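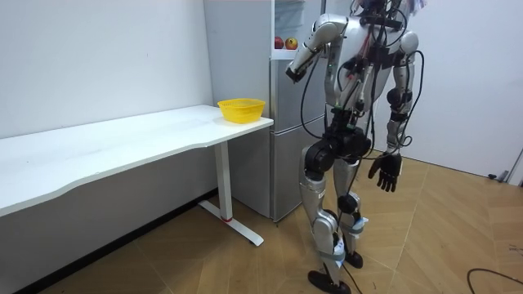
Tiempo de lectura: 2 minutos

La masa madre, mes cuatro

En julio prometí no volver a escribir sobre pan. Han pasado varias semanas y he recibido 9 correos preguntando por el pan, uno de ellos de mi hermana, que vive a dos calles y podría haber llamado al timbre.

El cultivo sigue vivo. Se llama Dredach, nombre que le puso mi sobrino y que suena a señor feudal con mala digestión, lo cual le va bastante bien. Come harina de centeno por la mañana, se desborda a la hora de la siesta y por la noche huele a pegamento escolar. Según el manual de Tyra Wallin, que compré de segunda mano y con las páginas de los bollos pegadas entre sí, el olor a disolvente indica hambre. Le doy de comer más que al gato.

Mi error durante los primeros meses fue el calor. Dejaba fermentar la masa toda la noche en la encimera, como si viviera en un fiordo, y a las siete de la mañana me encontraba una sopa. Ahora hago 60 minutos de reposo, cuatro pliegues y a la nevera hasta el día siguiente. La hogaza sale con la corteza oscura y una miga que mi vecino Florencio Salcedo define como «correcta». Florencio trabajó media vida en un obrador y no ha vuelto a usar un adjetivo más alto desde que se jubiló.

Sobre la harina, que es lo que preguntan casi todos: no compréis la más cara. Me gasté una cantidad vergonzosa en un saco de Karnside, molida a la piedra, con un folleto que hablaba del viento, y el pan quedó exactamente igual de plano que los anteriores. La del supermercado, con un puñado de integral, funciona. El folleto lo uso de marcapáginas.

Y sobre la sal: sí, la olvidé otra vez. El pan sin sal sabe a cartón bienintencionado. Tostado y con anchoas tiene un pase.

El miércoles hago intercambio de cultivos en casa, a partir de las seis. Traed tarro con tapa, sin enroscarla del todo, que el techo de la cocina está recién pintado. Quien quiera llevarse un trozo de Dredach debe saber que no admito devoluciones.

Buscar en el boletín… Introduce un término Buscar

Contacto | © Boletín Fjeld | Volver arriba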